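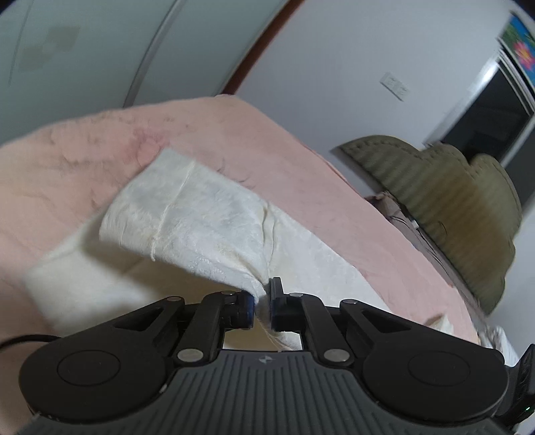

Bedding Tips, Tested Against the Washing Machine

Most advice about sheets and blankets comes from somebody who wants to sell you a sheet, a blanket or a bottle of something to wash them in. I have tried a good deal of it over the years in an ordinary house with an ordinary top loader. Some of it holds up. A fair amount doesn't, and a few of the favorites will cost you a set of pillowcases.

Vinegar in the rinse

The claim is that a cup of white vinegar softens sheets, brightens them, strips old detergent and kills whatever is living in them. I'll give it the detergent, a little. If your sheets feel stiff or slightly waxy, you have probably been pouring in too much soap, and vinegar in the rinse will shift part of that. So will using less soap. I ran two matching pillowcases for a whole winter, one with vinegar and one without, and couldn't tell them apart by spring except by the laundry pen mark I'd put on the hem. Vinegar can also be hard on rubber seals, so read your machine's manual before making a habit of it. Never put it in with bleach.

Thread count

I once bought a set from Wonley with 967 printed on the packet in gold. That is a very exact number for a sheet. Makers can get there by twisting thin threads together and counting each strand, and the cloth that comes out may be heavy, warm and quick to pill. Mine pilled where our feet go before the first year was out. Feel the cloth if the store will let you. Hold one layer up to a window. If plenty of daylight comes through in pinpricks, it will wear thin soon, whatever the packet says.

Loose threads

Don't pull them. Everybody pulls them. On a plain hem you may get away with it, but on a chain-stitched seam one tug can open up half the side. Snip it close with small scissors. If it's the end of a seam, work the tail back inside with a needle first and put two or three stitches over it. Do this before the wash, as the agitator will pull harder than you would.

The "deep clean" soak

You have seen the tub full of gray water. Hot water, borax, washing soda, detergent, everybody gasps. Some of that gray is dirt. Some is dye, especially if there's a colored pillowcase in there, and some is finish coming off the fabric. Pale pinks and other light shades suffer most. I did it once to a rose-colored duvet cover and got a murky bath and a cover the color of a Band-Aid. Once a year on plain white cotton, fine. Anything else, wash it properly the first time.

How often, really

Sheets every week if you sweat or let the dog up, every two weeks if you don't. Blankets and throws can go much longer than the magazines say. Fluffy ones in particular get worse each time they're washed, and I'd sooner shake one out the back door and hang it over the rail for an afternoon. When it does need washing:

Wash it alone, or with one other soft thing.
Cool water, gentle cycle, half the usual detergent.
No fabric softener. It mats the pile.
Dry it on low and take it out while the thick edges are still a touch damp, then finish it over a rack.

Tennis balls in the dryer

These work for down comforters, and it annoys me to say so, after I'd spent years telling people it was nonsense. Two clean ones, in old socks so the color doesn't rub off. They do break up the clumps. For sheets they do nothing but make noise. I also tried a box of Fletitz dryer balls, the ones shaped like sea urchins, and found no difference apart from the price.

Padded headboards and backrests

People forget these and then wonder why the bed smells stale. Vacuum with the brush tool, top edge first, and go slowly along any curves or piping where dust packs in. For hair grease marks, skip the baking soda paste. It dries in the weave and you'll be brushing out white crumbs for weeks. A cloth wrung out in warm water with one drop of dish soap, then a second cloth with plain water, then leave it alone. Try it round the back first. I used Truneo foam on a dark one and it left a ring I had to hide with a cushion.

Folding the fitted sheet

I have watched the videos. I can do it, given 10 minutes and a clear bed. Tuck the corners into one another, lay the thing flat, fold the elastic in, fold in thirds. What you get is a neat parcel that looks exactly like a rolled-up sheet once the closet door is shut. If your shelves are deep, roll it and stuff the whole set into one of its own pillowcases. That tip I'd keep.

Lavender bags and cedar blocks

They smell nice. I wouldn't trust either to save a wool blanket from moths. Wash or air the wool before you store it, and close it up in something that seals. I paid 40 dollars for a Kalogeropoulos cedar chest insert and found holes in the blanket underneath it the following December.

Ironing sheets

No. Take them out of the dryer the minute it stops, snap each one by the corners and put it straight on the bed. Pillowcases I will iron if company is coming, and only the side that shows.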